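年末のごあいさつと、家族の近況

2023年12月23日　文・アコスア・ボアテング

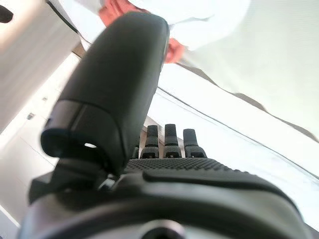 今年の年末年始はどこで過ごすのですか。

クレマウの祖父母の家です。26日の朝に車で出て、1月4日の夜に戻ります。去年は雪で高速道路が閉まり、途中の町で一泊することになったので、今回は早めに出発します。留守のあいだ、郵便物は隣のヒルベルト・パチェコさんが預かってくれます。急ぎの用件は携帯にお願いします。

さて、毎年この時期に送っている家族だよりです。11月に出すつもりでしたが、引っ越しの片付けが長引いて今日になりました。

春にヴィラノへ移りました。前の家より台所が狭く、そのかわり庭があります。庭といっても、物置と柿の木が一本あるだけです。柿は渋柿で、最初の一個をそのまま食べた夫がしばらく口をきかなくなりました。残りは皮をむいて軒下に干しました。できあがった分は祖父母への土産にします。カビが出たものもあったので、来年は干す前に熱湯にくぐらせてみます。

長女のナアは10歳になりました。誕生日には友だちを4人呼び、居間に布団を並べて泊まらせました。寝たのは夜中の1時過ぎで、翌朝は全員がパンケーキをおかわりしました。秋から水泳を始め、いまは背泳ぎの練習をしています。まっすぐ進めず、コースロープに何度も腕をぶつけると言っています。

弟のニイは乳歯が二本抜けました。一本は学校の給食中で、りんごと一緒に飲み込んだらしく見つかりませんでした。歯の妖精に手紙を書いて事情を説明し、翌朝ちゃんと硬貨をもらっていました。最近の夢はバスの運転手です。その前は郵便屋さんでした。

夏休みは一週間、ファーナムの湖のそばに小屋を借りました。往復で1258キロ走りました。初めの二日は雨で、トランプとしりとりばかりしていました。三日目に晴れて、ようやくボートに乗れました。帽子をひとつ湖に落としましたが、これは戻ってきていません。蚊がとても多かったので、もし行く方がいれば網戸の穴をふさぐテープを持っていってください。近くの食堂のます料理はおいしかったです。水曜が定休でした。

夫は仕事の時間が変わり、夕食を家で食べる日が増えました。土曜の昼は夫が作ります。だいたい焼きそばです。私は9月から編み物の教室に通っています。先生のンヒラ・ラリエさんは教え方が丁寧ですが、ほどくときは容赦がありません。いま編んでいる祖父のベストは、後ろ身頃がまだ途中です。クリスマスに渡すのはあきらめ、クレマウに着いてから続きを編みます。

この春に古い写真の整理も始めました。アルバムに貼っていないものが100枚近くあり、いつの写真かわからないものも混じっています。祖父母に見せて、わかる分だけ裏に年と場所を書いてもらう予定です。アチャンポンの家で撮ったものをお持ちの方がいたら、貸していただけると助かります。写し終えたらすぐにお返しします。

新しい住所は封筒の裏に書きました。前の住所への転送は春で終わります。近くに来るときは電話をください。客用の布団は二組あります。

どうぞよいお年を。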